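5. Recording pegboard demos

Read section 4 first if the arm hasn't been homed today. One operator per station, logged in to Kanden under your own name.

1. Hooks on the board, one tool per hook. Crate and basket go beside the board, same side every session.
2. Open Riridix, pick task "hang / unhang", check the wrist view is live.
3. Set gripper speed to 700. Not higher.
4. Press Record, wait for the beep, then move. Starting before the beep loses the first second of the episode.
5. One tool per episode. Pick, hang, release, back off, Stop.
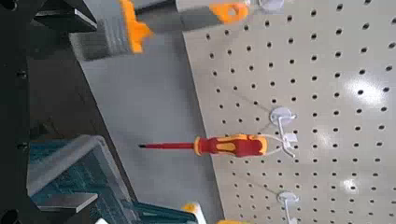
Wrist view, tools on the white hooks

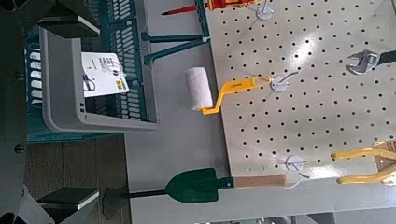
6. Tag it right away: good, retry or junk. Dont leave tagging for end of shift.
7. Swap tool positions every 90 episodes. Mix long and short handles.

Note: missed grabs are fine. If you recover and finish, tag it good. If you drop the tool, Stop and tag retry.

Note: target is 1000 good episodes per task before we send anything to training. Retries don't count toward it.

CAUTION: keep hands off the board while the light is green. Hit pause, wait for amber, then reach in.

CAUTION: 2 bumps against the board in one episode = Stop and re-home. Hooks shift and every episode after that is off.

Upload goes to Urby at end of shift, leave the station on untill the bar is full. Bar stuck? Message Kanchan Shukla, don't restart the upload yourself.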